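10 Oct 2023
Stukdale Equipment Workroom, daily record

The desktop tower received from the Cleltivdale office was placed on its side on the slotted bench and work resumed on the parts survey. It is the last of 7 units entered under lot 118. Mr. Koivisto kept the inventory sheet.
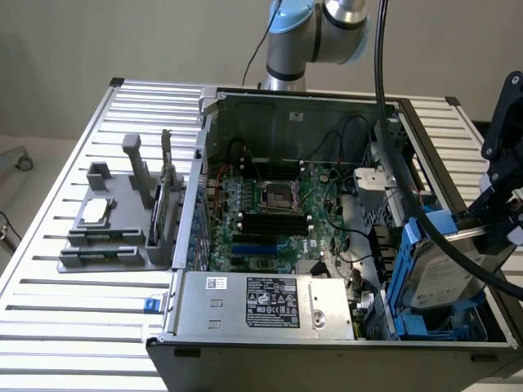 Tower with side panel removed; the CPU socket is empty.

The processor is to be entered as absent. The power supply and the hard disk drive in its blue caddy are listed separately, as Stemodine requires for each lot. Mr. Räsänen asked that the cables be recorded before any are released - a fair request, given the state of last year's sheets.
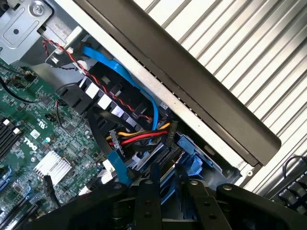

Dell motherboard, with the blue SATA cable and power wiring.

Labels for the drive bays were written out after lunch. I have asked for more antistatic bags, size 4.
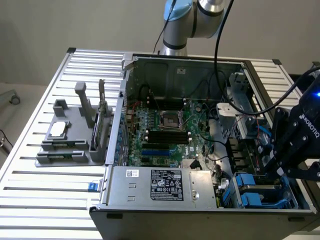
Where should the drive be stored once it has been removed?
In an antistatic bag marked with the lot number, in the locked cabinet beside the sign-out book.

Record closed by E. Koivisto and myself.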